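Sizing a dish rack before it goes on the counter

May 18, 2024

The counter to the left of my sink is 79 cm long, and the kettle and the bread bin already use most of it. The old wire rack rusted through at the feet in December, and I had been drying plates on a towel ever since. Before choosing a place for the replacement I wanted to know which of my dishes it would hold.

The new one is black plastic, with a ribbed section for plates and a flat tray joined to it. I set it on the carpet in the spare room and loaded it one piece at a time.

Dinner plates fit in every slot, though with the deeper ones I have to skip a slot between each pair. Side plates lean back too far and touch. Mugs go on the tray upside down, and the lip is high enough to keep them from sliding.

The big green bowl is the problem piece. It is wider than anything else I own, and the rim flares, so it will not stand in the slots the way a plate does. The best I managed was to let it sit over one end of the ribs.

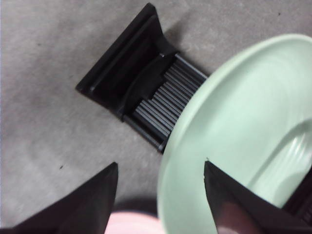
That costs several plate slots, so the bowl gets washed last and dried by hand on weekdays. Vignesh suggested a wall hook, but the bowl has no foot ring or handle to hang it by.

Drainage is still to be tested. I plan to pour 200 ml of water over the ribs and measure what reaches the tray. If less than 70 ml gets there, I will shim the far end and repeat.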